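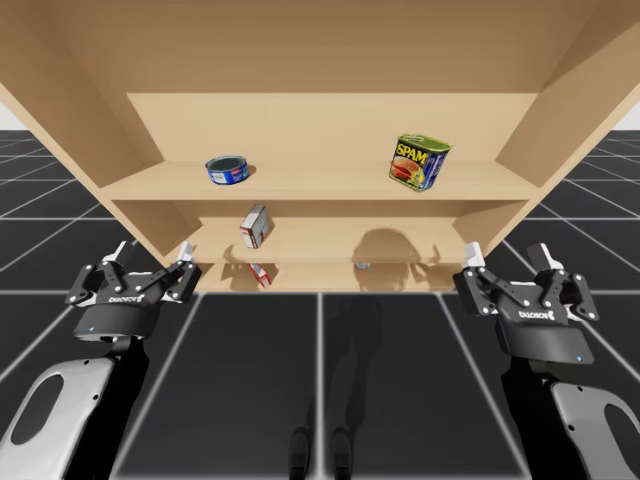 Lake sediment records from the southern half of the Ekley basin are too thin to support any claim about long-term drought, according to one participant at the Wedon workshop in May, who asked that new coring come before any more modeling. Most of the others agreed, and the workshop report, now online, puts fieldwork at the top of its list.

The meeting was hosted by the Kernier Institute and brought together 15 researchers working on lake mud, pollen and past rainfall. Talks filled the first morning. The rest of the time went to going through existing cores and deciding which ones have dates good enough to use.

Of the lakes discussed, nine have a published record. Only three of those reach back past the last 7,000 years without a gap, and all three are in the north. The southern lakes are shallower and several have dried out at least once, leaving breaks in the mud that are hard to date.

The report recommends a first coring season at Lake Sfeir, where an older survey found roughly 7 meters of soft sediment near the eastern shore. Access is by a dirt road that closes in the rainy months, so the work would have to fit into the dry season. Permits have not been requested yet.

Participants also agreed on a shared format for depth and age data – until now each lab has kept its own spreadsheets, some with depths measured from the lake surface and others from the top of the mud. Kernier will hold the combined files and check new entries before they are added.

Labs with unpublished cores from the basin can send a short summary to the workshop organizers. A follow-up meeting is planned at Wedon once the first new dates are in.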